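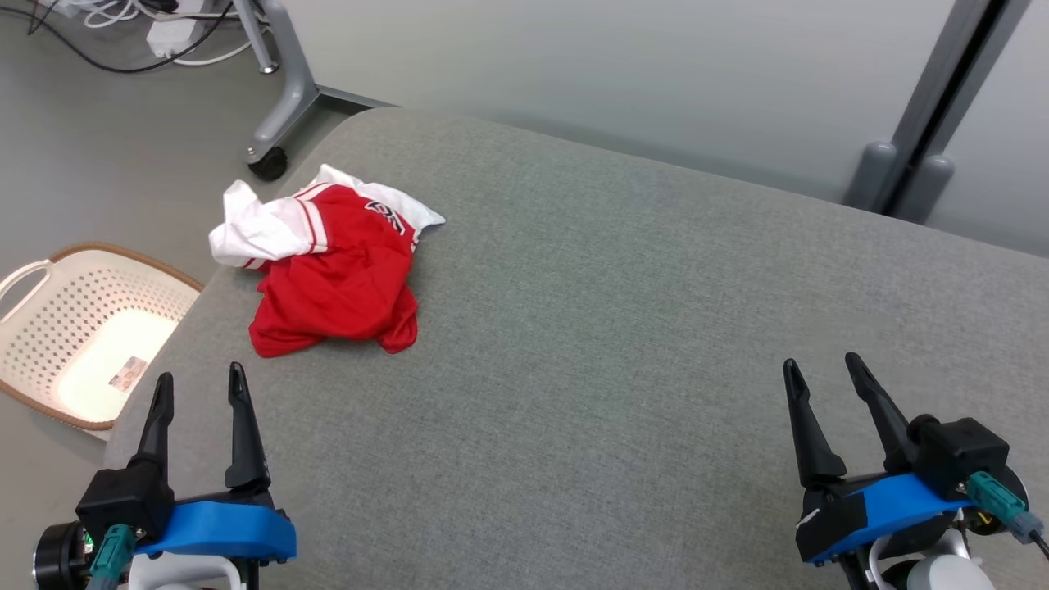

Red and white shirt, still not folded.

April 24, 2019

I slept badly and woke before the alarm. In the kitchen I made tea and sat with my notebook, and I decided to write in English again, because my teacher in Graltdale told me that a diary is the cheapest lesson.

The laundry must wait. What I want to write down is the walk to Tuhiwai, before I forget the order of things.

I took the early bus to Gomard and got off at the bridge. The path begins behind the feed store and follows the river for a long time. There was much mud after the rain in March, and it has not dried under the trees. I walked slowly. My left knee complained on the steps, but on flat ground it was quiet. At the second gate I met Tipene Rewi, who was repairing the wire. He asked if I was going up to the top and I said yes, if the weather allows. He looked at the sky for a while and told me to be down by three.

The sign at the top says 1,021 meters. I had believed it was less. The wind was so strong that I ate my bread sitting behind a rock, with my hood closed. I could see the lake and the white roofs of Imar, very small, and one boat. I tried to find the word for the color of the water and I could not find it in English or in my own language.

Going down I lost the path one time, near the burned trees, and had to climb back around 50 meters. I was a little afraid. Then I heard the sheep and knew where I was. I reached the gate at twenty minutes to three. Tipene was gone but the wire was finished, very neat.

The bus was late. I spoke with a woman who was also waiting and I understood almost everything, only she used the word "drizzle" and I had to ask. I like this word.

New words: drizzle, ridge, stile, to slip.

Tomorrow I must call my sister and buy new laces. The old ones broke when I took off my boots.

Contact | Copyright 2019 | Back to top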